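Runden Annotate - labeling and review software for gripper demos

Single seat, perpetual license
Version 431
Works offline
In stock (download link sent by email)

Hi, Kornél here. I write most of Runden with Svend Hallgrímsson, and I also write these product pages, so if something below is unclear it's my fault and you can email me about it.

Runden Annotate is a desktop program for people who collect hand-held gripper demonstrations and then have to turn them into something a policy can learn from. You point it at a folder of recordings, it lines up the video with the gripper width and the pose track, and you get one timeline you can scrub through without the fan in your laptop going crazy. I started it because I was doing this job in a video editor and a spreadsheet, and I was losing whole afternoons to it.

What you do with it, mostly, is three jobs. You cut long recordings into episodes. You mark the phases inside each one (approach, grasp, move, release, or whatever names you like - they're just text). And you put keypoints on the thing being handled, so your perception model has something to learn from.

The keypoint tool is the part I'm proudest of! For clothes we ship templates: T-shirt, long-sleeve top, pants, towel, sock. You drop the template on a garment, drag the points to the collar, cuffs and hem, and the program carries them forward until it loses confidence. Then it stops and asks you. Older versions used to guess and keep going, and Tsutomu Yagi at Brisanard wrote me a very polite, very long email about what that did to his towel set. So now it stops. You can set how soon in Preferences, and 50 is a good place to leave the slider.

Busy backgrounds are where you'll want to slow down. A printed bedsheet has plenty of edges of its own, and the tracker can latch onto a printed outline when it should be holding a cuff. Paint a quick mask over the garment on the first frame and it behaves a lot better. It takes a minute and you only do it once per episode.

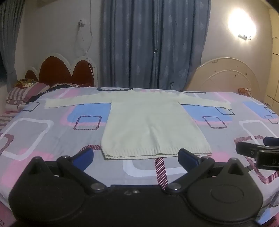 Long-sleeve template job: a knitted sweater laid flat on a patterned sheet, grippers at the near side.

For a start like that one I'd place the cuffs first, then the two hem corners, and leave the neckline for last. If the front and back layers of the hem don't line up, use the front one and stick with it through the whole set. Mixed choices there will hurt you later.

Two-gripper sessions open as a pair of linked tracks. If the clocks have drifted, hit Sync and pick one moment both of them recorded. The old Pálfi sync plugin still loads, but you don't need it anymore.

What you need
Windows or Linux, 64-bit
A graphics card helps with tracking, not required
Disk space for a preview cache (around 30 GB for a big set)

What you get
The program and all five garment templates
Export to Zarr, HDF5 and plain JSON
A year of updates
Email support from me or Svend

Not included: training code, robot drivers, cloud storage. We're two people in Lasville and we'd like to keep this one thing working well.

Last updated 4/26/25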